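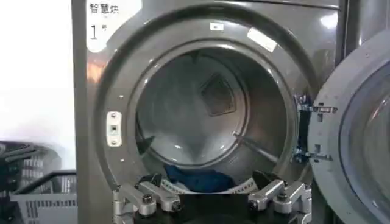

Arm unloads dryer 1 now -- what happens to the attendant job?

Asked by Nele Wendt, November 29, 2022

We run a small workwear laundry in Skultimham, 2 attendants per shift. Since August an arm has been emptying dryer 1. It reaches in through the open door and pulls items out one at a time. The attendants used to unload, fold and tag. Now they mostly fold, and get called over when the arm stops. Management wants to drop the second attendant. Has anyone been through this?

2 answers

Ebbe Fagerlund
Yes, at Flornside. Log the stops before agreeing to anything. We had 111 in the first month, mostly dark items left at the bottom of the drum behind the lip. Each stop interrupts whoever is folding, and that time shows up nowhere in the cycle report. Put "clear and restart" in the job description with minutes against it. We kept both people on the shift -- one folds, one covers stops and lint filters. Rotate them, or only one will know how to restart the arm.

Also settle who may reach into the drum and how the arm is locked out first. Ours was unwritten until the safety audit.

jilen_153
Depends on volume. We do 3000 pieces a week and went down to one. Folding is slower now. Less bending though, my back is better.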